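Why did the robot squeeze too hard?
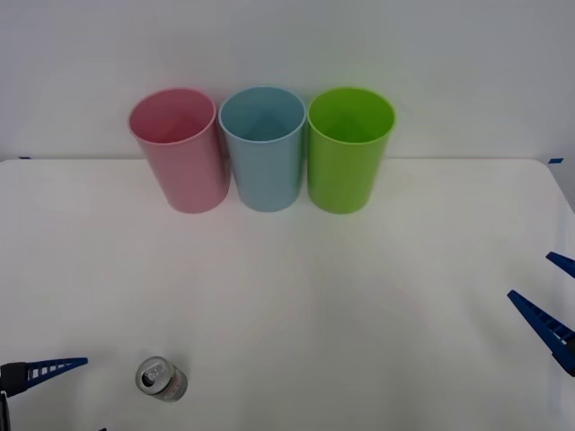

Robots can't feel a can the way you do. They need a number that says how hard to squeeze – and in January, at the Tasside lab, that number was wrong. A silver can like the one lying on the table bends easily. The blue fingers should stop at 34. Somebody typed 116! Crunch. Soda evrywhere.

So what now? Gareth Mapplebeck hit the big stop button. Good move. Then a new rule – two people check the number, every time. And hands stay off the table till the arms are switched of.

More to read
Gemby and the stuck wheel
What is a sensor?
Robot words A to Z

© Tasside Kids | Contact us | Back to top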